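Rikcombe Opens Shared Reporting Desk for Small Local Newsrooms

Four community news outlets will pool public records, editing help and story budgets

RIKCOMBE -- Rikcombe, a nonprofit that supports local news, today announced the opening of a shared reporting desk for small newsrooms. The desk, named Trelto, will begin work in June with 4 member outlets and will take applications from others later in the year.

Members will be able to draw on a common file of public records, assign stories together and publish each other's work at no charge. Each outlet keeps its own name, its own editor and full control over what it prints or posts.

"Small newsrooms often file the same records request to the same county office in the same week," Rikcombe said in a statement. "Trelto lets them file it once, share the answer and put the saved hours into reporting."

The project grew out of a survey that Rikcombe carried out last year with Clonenico, a research group that studies local media. The survey went to 1178 editors and publishers of community newspapers, news sites and low-power radio stations, and 891 of them replied. The most common request was for help with records and data work. Legal review of stories before publication came second, followed by copy editing on evenings and weekends.

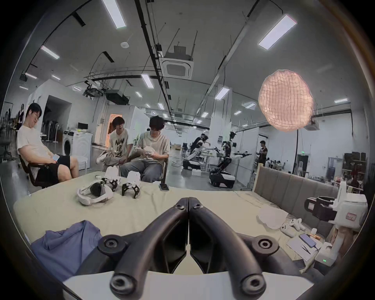

A VR headset and a smartphone on a covered surface.

Trelto will be run from an office in the Urban building, where Rikcombe has been a tenant for several years. The desk will have an editor, a records reporter and a part-time data reporter. A lawyer will be on call for members who need a story read before it runs. Staff will answer questions from member newsrooms from 8 a.m. to 9 p.m. -- later on election nights.

The records file opens with over 1000 documents, among them school district budgets, water quality reports, police contracts and minutes of planning boards. All were obtained by member outlets in the course of earlier reporting. Each document is listed with the date of the request, the office that released it and any fee that was paid. Members may add notes, but the documents themselves will be kept as released.

Stories produced through the desk will carry a credit line for the outlet that did the reporting. Corrections will be sent to every member that ran the story, and a public list of corrections will be kept on the Trelto website.

Membership is open to independent outlets that cover a town, city or county and have a named editor. There is no fee in the first year. After that, members will pay on a scale based on annual revenue -- the scale will be published before the first bills go out. Outlets owned by a political party or a candidate's campaign are not eligible.

Clonenico will review the desk after its first year and publish the results, including how many stories were shared and how long records requests took to be answered.

Application forms and the full membership rules are available from the Rikcombe office and on the Trelto website.

About Rikcombe
Rikcombe is a nonprofit that provides training, small grants and shared services to local news organizations.

Media contact: Rikcombe Press Office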